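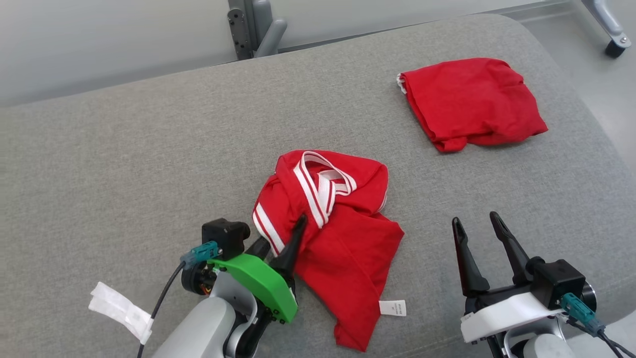 ## 4.3 Greifervergleich an Textilien

Der Vergleichslauf zeigt, welcher Fingersatz weiche Stoffe sicher fasst. Getestet werden die Sätze Nosska und Kukus, jeweils an beiden Armen.

1. Steuerung Starkama einschalten und beide Arme in Grundstellung fahren.
2. Fingersatz montieren. Schrauben der Greiferhalterung über Kreuz anziehen.
3. Kamerastecker einrasten lassen. Kabel mit Schlaufe nach unten führen.
4. Zwei Kleidungsstücke auf die gepolsterte Fläche legen, eines gefaltet, eines ungeordnet.
5. Linken Greifer an das ungeordnete Teil heranfahren, bis der Finger den Stoff berührt. Der rechte Greifer bleibt geöffnet daneben stehen.
6. Schließkraft auf Stufe 9 stellen und Programm 538 starten.
7. Nach 40 Griffen den Fingersatz wechseln und ab Schritt 3 wiederholen.

**Hinweis:** Gleichfarbige Teile erschweren der Kamera die Trennung. Streifen und Etiketten im Protokoll vermerken, wenn dort gegriffen wird.

**Vorsicht:** Finger nicht in das Polster drücken. Bei Meldung 1127 (Überlast am Handgelenk) Lauf abbrechen und den Arm von Hand freifahren, siehe Abschnitt 6.2.

Protokolle werden unter dem Namen des Fingersatzes gespeichert.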